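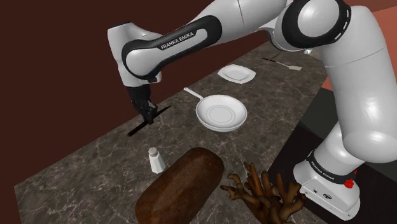
Figure 1: Franka Emika arm over a dark marbled countertop, gripper lowered onto a knife-like utensil (rendered view).

Student Project Report
Permeable Surfacing for the Overflow Car Park at Stivton
Submitted August 24, 2023

1. Background

The overflow car park at Stivton is surfaced with compacted stone over clay. Water stands along the lower edge after moderate rain, and the wheel tracks near the entrance have rutted. The project compared two replacement surfaces: open-jointed concrete block paving and a plastic cell grid filled with gravel. Porous asphalt was left out at the proposal stage, as the access lane from Wirneck is too narrow for a paver and its supply lorries to pass.

The area considered is 700 square metres. It is used by cars and light vans only. Refuse vehicles turn in the main car park and were not included in the loading.

2. Site conditions

Trial pits were dug by hand at the upper and lower ends of the site. Both showed a thin layer of stone, then made ground containing broken brick, then stiff brown clay. Soakaway tests in the clay gave a rate too slow to be useful, and the water level in the lower pit had hardly changed by the next morning. The design therefore treats the sub-base as a storage layer with a piped outlet, and no allowance is made for water lost to the ground.

Levels were taken on a square grid. The existing fall is towards the Koubek drain, which runs along the southern boundary in an open ditch. Its outfall was clear when inspected in November.

3. Design storm

The sub-base was sized for a 30 year storm with an addition of 40 per cent for climate change. Voids in the open-graded stone were taken from the quarry data sheet and reduced slightly for silt. Flow to the ditch is held back by an orifice plate in the last inspection chamber.

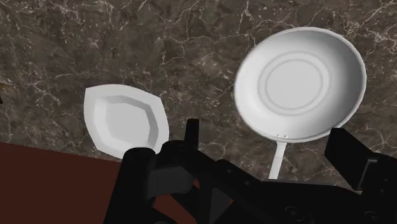

Storage is reduced at the upper end, where the sub-base follows the ground and water collects behind the lowest edge. Two low check walls across the slope were added to the layout to correct this. Without them the lower third of the stone fills and the remainder stays largely unused.

4. Comparison of surfaces

Block paving needs a flatter laying course and firm edge restraint on all sides. The cell grid tolerates small errors in level but loses gravel at turning points. The grid sample supplied by Vandberg was 40 mm deep and was tested under a loaded van at walking pace. No cells cracked. Some gravel was thrown out on full lock, mostly from the outer row.

Joint material in the block paving must be swept out and replaced when it clogs. The grid only needs raking and topping up, though this has to be done more often.

5. Recommendation

Block paving is recommended for the entrance and the turning area, and the cell grid for the parking bays. Both can sit on the same sub-base, with a concrete edging between them. The orifice size should be checked again once the ditch levels have been surveyed downstream of the Wirneck culvert.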